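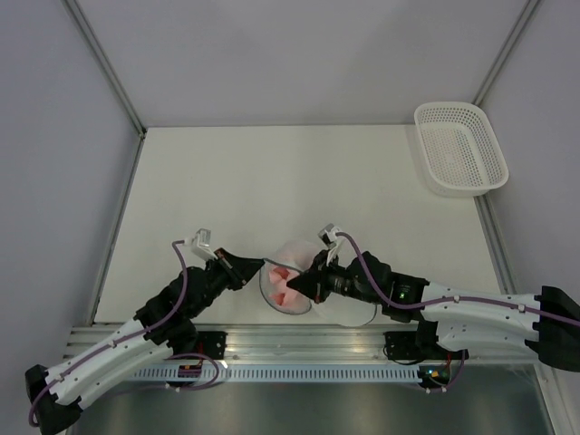
Fig. 7. Clear plastic bowl on the white table top.

7. Clear bowls on a white table

This section is for the clear plastic bowls of the Teretti set (order number 3511). A clear bowl on a white surface is difficult to see. Only the thin rim and some reflections show where it stands, and one side can seem to disappear into the table. Please read the notes before you put the bowl in its place for the first time.

7.1 Before you start

You need: one clear bowl, one soft cloth, removable paper tape, a ruler.

Note: The bowl is delivered with a protective film on the inside and on the outside. Remove both films. If the film stays on the bottom, the bowl will slide.

7.2 Placing the bowl

1. Wipe the table top with the soft cloth. Wait until it is fully dry.
2. Find the middle of the table with the ruler and make a small cross with paper tape.
3. Hold the bowl with two hands by the rim and set it down over the cross. You can see the cross through the bottom of the bowl.
4. Look from the side, with your eyes at the height of the rim. The rim must be parallel to the table. If it is not, lift the bowl and check for crumbs or tape under it.
5. Put four short pieces of tape on the table around the foot of the bowl. These are the marks for next time.
6. Lift the bowl, remove the cross, and put the bowl back between the marks.

Caution: Do not push the bowl across the table. Small grains under the foot make scratches in both surfaces, and scratches in clear plastic can not be polished out at home.

7.3 If you can not find the rim

In strong light from the ceiling the rim is sometimes not visible at all from above. Turn off one lamp, or move your head a little to the side until the reflection comes back. Users who find this tiring can order the gray mat Lidport 289, which goes under the bowl. With the mat you do not need the tape marks.

7.4 Cleaning

1. Wash the bowl by hand with warm water and a little dish soap.
2. Rinse it well. Dried soap leaves a white veil on the plastic.
3. Dry with the soft cloth, the rim last.

Caution: No alcohol, no glass cleaner, no scouring sponge. The plastic can get fine cracks, which start mostly at the rim. A bowl with cracks must be replaced (spare part 922, one bowl without lid).

Note: Bowls from the older Zelton set have a wider foot. The steps are the same, but please make new tape marks for them.

Text of section 7: Jörg Weidemann. Revised in December.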